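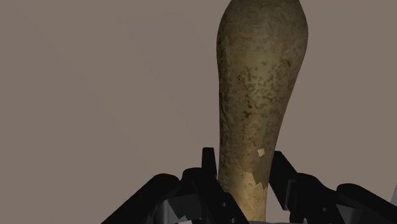 Render: gourd-like shape, olive-tan, held upright.

Presance 6.2 export module
The PDF export module no longer calls the system font cache. Set the full path to the font folder under Settings, Export, then restart the worker. Jobs that run longer than 30 seconds are now moved to the slow queue and retried after 15 minutes. Sites on the old Burnby connector must clear the queue before updating – pending jobs are not migrated. Send path errors to Gerrit Vanhove with the worker log attached.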